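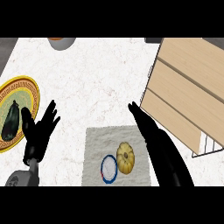 Urkia Trutilura Crew Neck Sweater

Men's and women's sizes, five colors, in stock at Warkgate

Item no. 755

The Trutilura is a midweight crew neck sweater made for the months when a coat is too much and a shirt is too little. Urkia has sold it in one form or another for several seasons. The current version has a slightly longer body than the last one, a flatter collar and a new cuff that holds its shape better when you push the sleeves up.

It is knit from lambswool with a small amount of nylon for strength. The wool comes from the Anghel mill, which also spins the yarn for Urkia's scarves and hats. It is dyed before it is knit, so the color goes all the way through and small pulls don't show as pale spots.

Fit

The sweater is cut straight, with room for a collared shirt or a light base layer underneath. It is not a slim fit. If you are between sizes and plan to wear it over a T-shirt only, take the smaller one. If you bought the older version, stay with the same size. The sleeves have not changed, but the body is 2 inches longer.

Women's sizes are cut from their own pattern, with a narrower shoulder and a shorter sleeve.

Details

Crew neck with double-layer ribbed collar
Set-in sleeves
Ribbed cuffs and hem
Linked seams at the shoulder, with tape inside the back neck
Small woven Urkia label at the left side seam
No outside logo
Weight in men's medium: 19 ounces
Fabric: 90% lambswool, 10% nylon

Colors

Charcoal, Navy, Moss, Oatmeal and Brick. Brick is new this season and replaces Rust, which was more orange. Charcoal and Oatmeal are heathered, so expect flecks of lighter and darker yarn. The other three are solid.

Moss is a limited color. We received 500 pieces across all sizes in December and will not get more. Men's small and women's extra large in Moss are already gone.

Sizes

Men's: S, M, L, XL, XXL
Women's: XS, S, M, L, XL

Chest measurements, men's, taken flat and doubled:
S 40 inches
M 43 inches
L 46 inches
XL 49 inches
XXL 52 inches

These are the measurements of the sweater, not of your body. The easiest way to choose is to lay a sweater you already like on a table, measure it from armpit to armpit, double the number and compare.

Care

Hand wash in cool water with a wool detergent, or use the wool cycle on your machine if it has one. Turn the sweater inside out first. Do not wring it. Roll it in a towel to press the water out, then dry it flat and away from heat. Do not tumble dry. A dryer will shrink it, and we can't exchange a sweater that has been shrunk.

Some pilling under the arms and along the sides is normal in the first few weeks. Take it off with a sweater comb or a fabric shaver. It slows down once the shorter fibers have worked their way out. Store the sweater folded. A hanger will stretch the shoulders.

Repairs

Warkgate repairs Urkia knitwear bought from us. Small holes, loose cuffs and open seams can usually be fixed. Please wash the sweater before sending it in. Repairs are free for the first year with your order number, and after that we quote a price before starting.

Shipping and returns

Orders placed before noon on a working day ship the same day. Unworn sweaters with the tags attached can be returned or exchanged within 30 days. Exchanges for another size ship free within the US, one time per order. Moss can be returned but we can only exchange it for sizes still on the shelf.

Often bought with this item

Urkia Ribbed Hat, lambswool
Urkia Long Scarf, lambswool
Warkgate Sweater Comb
Warkgate Wool Wash, unscented

Stock and size information updated Saturday, January 29, 2022.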